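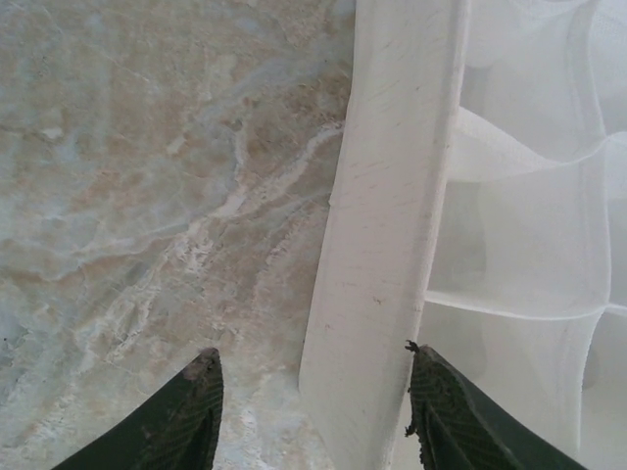
OPINION | HOME LIFE

Let the drawer be a drawer

By Tineke Hendriks

My sister-in-law owns a label maker, and in October she turned it on my kitchen. I came back from the store to find the flour labeled FLOUR. It had been sitting in a clear jar for 14 years, and I had never once mistaken it for soup.

I have nothing against neat people. I married into a family of them. What I mind is the idea, now sold to us from every side, that a messy drawer is a kind of moral trouble. There is a store in Brornbridge that sells nothing but things to put other things in. I went in for a shoe rack and left with a $199 set of dividers, and then needed somewhere to keep the dividers.

The set came with a booklet. It asked me to hold each thing I owned and decide on its "forever spot." I got as far as the scissors. Scissors do not have a forever spot. They live wherever you last opened a package, and a family that can't find them at least has something to talk about over dinner.

My grandmother kept one drawer for everything that had no name. String, birthday candles, a key to a house in Marchetti Street that had been sold before I was born. You could lose ten minutes in there looking for a stamp, and they were good minutes. I doubt she would have traded them for a tray with 10 compartments.

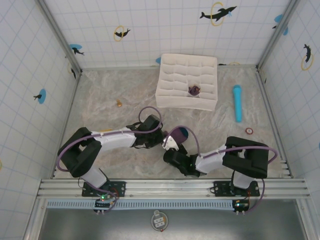
A place for everything, in theory.

The usual answer is that order saves time. Maybe so. I spent a whole afternoon sorting batteries by size, and I would need to live to a great age to earn that afternoon back. Meanwhile the dead ones got in with the good ones - a problem no divider has ever solved.

So I've made my peace. The spices may stay in their rows, and the flour can keep its label. But the drawer by the back door is mine, and it opens only if you push down on the left side and jiggle. My sister-in-law has offered twice to fix that. I told her I'd think about it, and then I put her label maker in there.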